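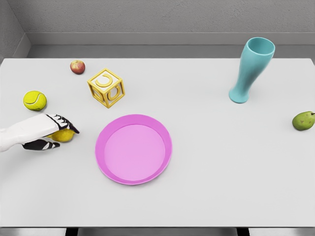

LIVING / HOME & TABLE

The Table in the Middle of the House

22/06/2023

When I moved to Dirkcombe, I had two suitcases, one lamp and no table. For the first weeks I ate on the window sill, standing, and I thought this was only a practical problem. I wrote my letters on my knees. I cut bread on the lid of a box. Then one evening a neighbor invited me for soup, and I sat down with my elbows on her kitchen table, and I understood what was missing in my apartment. It was not comfortable chairs or good light that I wanted so much. I wanted a place where things could be put down.

This article is about tables, and mostly about the one table which a small home can have. In the country where I grew up, the table was bought once, at the wedding, and it stayed until the family was finished with it. My grandmother's table was so heavy that the room was painted around it. Nobody in the family can remember the color of the wall behind.

In Dirkcombe people change their tables more often. On Saturday mornings you can see them on the sidewalk, upside down, with the legs in the air, waiting for somebody to take them. The second-hand hall behind the bus station, which everybody calls the Anditz after the old shop sign over the door, keeps a list on the wall of what it sold in the last year. The list gives 249 tables. It gives many more chairs, of course, but chairs go in groups and tables go alone.

I went to the Anditz four times before I bought anything. The first time I looked only at the tops. This is the mistake of a beginner. A top can be cleaned, sanded, covered with a cloth or painted. The legs and the joints are the truth of a table, and to see them you must go down on your knees, which I was too shy to do in front of strangers. On my second visit I saw an old man lying completely on his back under a round dining table with a small flashlight in his mouth, and after that I was not shy anymore.

He told me to push the corner with my hip, the way a person does when passing with a full tray. If the table answers with a noise, walk away, or ask for a lower price. He told me also to sit at it for as long as a meal takes. The staff at the Anditz do not mind this. One woman was doing her crossword at a desk for sale and it seemed she was doing this every week.

What height is right? In the shops you will hear one number, as if all people were made in the same factory. I am short, and at a standard table my shoulders go up. After some trying I had the legs of mine shortened, and the carpenter charged me 30 dollars for the work and gave me the cut pieces in a paper bag. I still have them. One of them holds the bathroom window open in June.

Then there is the question of what should be on the table when no one is using it. Here I found that people are divided very strongly. In Hirnomano, where my sister lives, a table without a cloth is considered almost undressed. There is the daily cloth, and over the daily cloth a smaller one, turned like a diamond, and in the middle a dish with fruit which guests should not eat. When a visitor comes, both cloths are taken away and a better one is put. I asked my sister once why she does not leave the better one always, and she looked at me as if I had asked to sleep in the bathtub.

Other people want the surface clean and pale with nothing on it. I have tried this way also, for one spring, and I liked it in the mornings. But a bare table in a small apartment is like an open hand. Keys come to it, and mail, and the one glove. By the evening I had to clear a space for my plate, and the pile moved to the chair, and from the chair it moved to the bed.

My present system is a tray. Everything that arrives during the day goes in the tray, and before dinner the tray goes on top of the refrigerator. I do not say that I always empty it.

For a family the matter is more difficult, because the table must be many tables in one day. I spent a weekend with friends in Ambaye who live with three children in rooms not larger than mine. At seven it was a breakfast table. At nine it was covered by a map of South America made from dry beans. Lunch was eaten at one end only -- South America was still drying -- and in the afternoon my friend cut curtains on it, and at night we played cards. She has a rule that glue is permitted but ink is not. There was, I must say, quite a lot of ink.

She paid 1,242 dollars for this table, new, and she told me the amount in a low voice, so the children would not hear. It was the most expensive thing in the house after the car. When I asked if she was sorry, she put her hand flat on a long scratch and said that it had cost her less each year.

Mine was much cheaper. It is birch, a little yellow, with a burn mark in the shape of a bean near one corner. Four people can eat there if two of them are friends. For soup it is perfect, and for big plates we must move the salt to the shelf.

If you are looking for a table now, measure first the door and the stairs, and only after this the room. Take a string with you, cut to the longest size your room can allow, as a string is easier to hold along a table edge than a number is to remember. Bring a person who can carry. And go early. The Anditz opens at eight on Saturdays, and the old man with the flashlight is usually there before that.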